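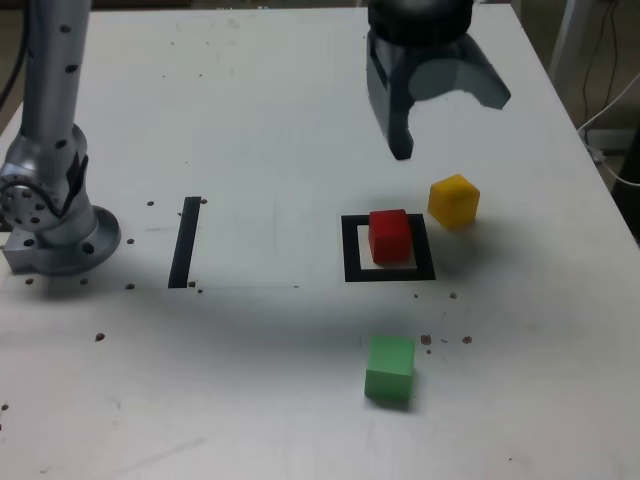

Mesa de trabajo con un cuadrado delimitado en cinta negra.

Nuevas normas de uso de las mesas compartidas en el edificio Mesau

La Dirección de Servicios Generales del Centro Skuvarau informa a todo el personal, a las entidades residentes y a los usuarios acreditados de que en febrero entrará en vigor el nuevo reglamento de limpieza y uso de las superficies de trabajo compartidas. El texto fue aprobado en la última reunión ordinaria del Consejo de Usuarios y sustituye a las instrucciones provisionales vigentes desde la apertura de la planta segunda.

El reglamento se aplica a las 461 mesas inventariadas en el edificio Mesau y en el anexo Okoro, con independencia de la entidad que las tenga asignadas. Quedan excluidas las del comedor y las de la sala de lectura, que conservan su régimen propio.

Durante el periodo de consulta, abierto entre octubre y noviembre, se recibieron 200 aportaciones. La mayor parte se refería a los restos de comida en los puestos de trabajo, al horario del servicio de limpieza y a la falta de criterio común sobre las marcas y señalizaciones adhesivas que cada equipo coloca en sus mesas. El Consejo agradece la participación y ha incorporado al articulado buena parte de las observaciones recibidas.

En lo relativo a la limpieza, cada usuario deberá dejar la superficie despejada y sin residuos al finalizar su turno. Los paños y el producto limpiador se encontrarán en los armarios de pasillo de cada planta. No está permitido el uso de disolventes ni de estropajos abrasivos sobre los tableros blancos, cuya capa exterior presenta ya desgaste en varias salas del anexo. El consumo de alimentos se limitará al comedor y a las zonas de descanso; las bebidas se admitirán en recipiente cerrado.

El personal de limpieza de la empresa adjudicataria, Nulent, realizará dos pasadas diarias por los suelos y las papeleras. Las mesas con material montado no se tocarán salvo petición expresa, que habrá de presentarse en conserjería antes de las 17:00 horas. Las entidades que necesiten mantener un montaje durante más de una jornada deberán colocar en lugar visible la tarjeta amarilla con el nombre del responsable y la fecha prevista de retirada.

Respecto a las señalizaciones, se autoriza la cinta adhesiva de color para delimitar áreas sobre los tableros, siempre que sea de un tipo que pueda retirarse sin dejar residuo. Las perforaciones y los anclajes permanentes requieren autorización previa por escrito. Los ya existentes deberán comunicarse mediante el formulario 4, disponible en recepción y en el portal interno, y se considerarán autorizados hasta la revisión anual del mobiliario.

El incumplimiento reiterado dará lugar a un aviso por escrito al responsable de la entidad. Tras el segundo aviso, la Dirección podrá repercutir el coste de la limpieza extraordinaria o de la reposición del tablero.

La coordinación del reglamento corresponde a D. Virgilio Manalastas, jefe de Mantenimiento, que atenderá las consultas en el despacho 5 de la planta baja, en horario de 9:00 a 13:00 horas. A lo largo de enero se celebrará una sesión informativa en cada planta; las convocatorias se publicarán en los tablones y se remitirán por correo electrónico a los responsables de sala.

El texto íntegro puede consultarse en el portal interno, apartado Normativa, y en copia impresa en la recepción de ambos edificios.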